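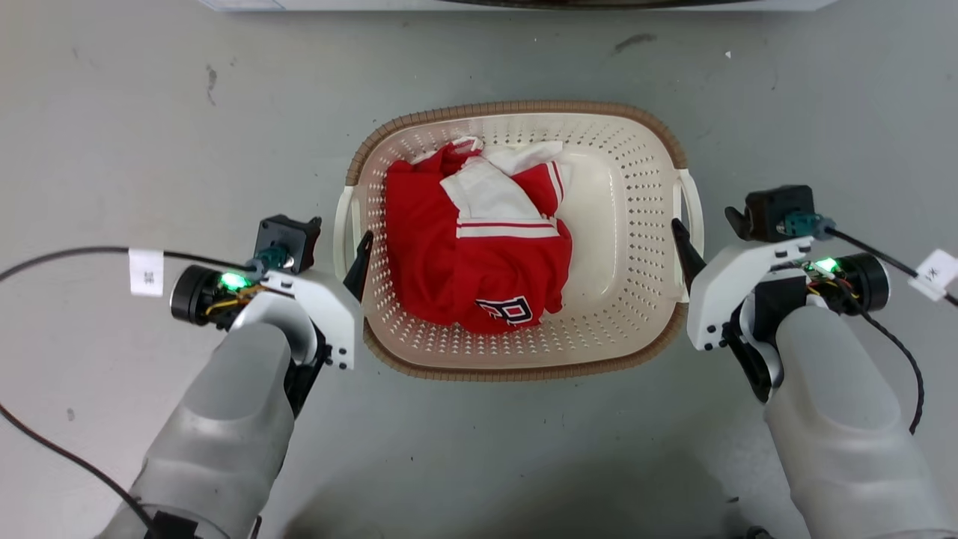
Photo: Bevbridge Community Wash House

Progress report to the Sukero Fund, second half of the grant year

When we last wrote, the wash house had a roof, a lease and a great many opinions about dryers. We now also have dryers. Of the six machines in the budget, all are on site and three are running. The others are waiting on a gas fitting that the supplier in Harkotstead has described as "on the van" since November. We have begun to think of the van as a place of its own, possibly with a mayor.

Opening hours. We promised you six days a week and are doing that, although the early start has moved from 6 a.m. to 7. The people who asked for 6 a.m. at the public meeting turn out to be the same people who like the idea of getting up early.

Prices. A wash still costs two dollars, as agreed. Drying is free until the gas is sorted out, which has done wonders for our popularity and very little for our electric bill. The overspend on power is shown in the attached budget sheet, on the line we would least like you to read.

Sports clubs. The evening slot for youth teams is full. We had expected families and got whole soccer squads, with mud to match. The drains have been cleared twice and we have bought a better lint trap out of the repairs line – please let us know if you would prefer it under equipment.

The Sang Street pickup. This is the part that is behind. The route was meant to serve older residents who can't carry a load down the hill, and it did so for two weeks before the insurance on the vehicle came up for renewal at a price we had to read sitting down. A new quote is due shortly. Until then, neighbors are sharing rides.

We would like to move the unspent pickup money into the next period. The form for this asks us to list "lessons learned" in a box that holds one line. We have written "insurance."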